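Jorandale Shared Workshop – Course Notes
Unit 8: Testing a Pick Routine in Simulation

Before a home-built arm goes near a real fixture, its pick routine should run in simulation. This unit uses the Derent bathroom set and the Panicker task runner. The Javeck controller from Unit 7 is not needed until the hardware session in April.

8.1 Placing the base

Mount position is fixed before anything else. A base set too far back leaves the forearm near full extension over the sink, and small joint errors then become large errors at the fingertips. Set the base on the floor beside the sink, run the reach check, and record the joint angles at all corners of the basin.

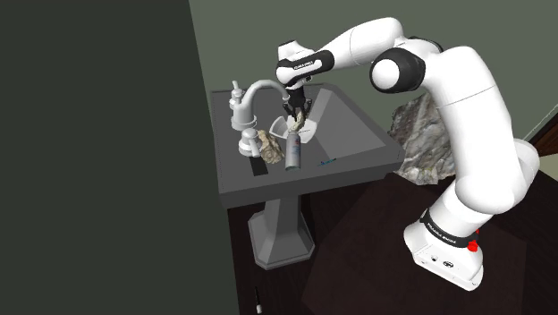

Keep the wrist vertical for the first runs. Tilted approaches can be added once the vertical ones repeat. Small items on a ledge leave little room on either side of the fingers, so the planner needs a collision margin for neighboring objects as well as for the target. Start with 11 mm and reduce it only if the planner finds no path.

8.2 Reaching into the basin

A recessed basin adds three constraints:
– The walls slope, so an object may settle against one and lie at an angle.
– The faucet spout takes up space above the bowl. Model it as a solid, never as a thin line.
– The rim must be cleared on entry and again on exit, with the height of the held object added on exit. 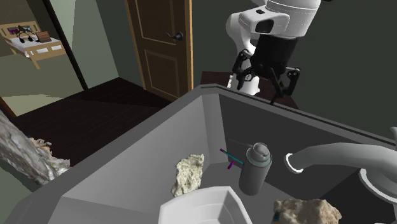
Reading time: 8 minutes

Upright cylinders are the easiest targets. Porous, lumpy shapes give uneven contact, and the default friction value is often too high for them. Lower it before trusting a grasp score.

8.3 Batch runs

Run each grasp 100 times with small random shifts in object position. The reference log holds 2,828 attempts and can be used to check your parser – the column order is given in its header. Log failures by stage: approach, close, lift, exit.

For the next unit, bring your joint angle table and one failure log.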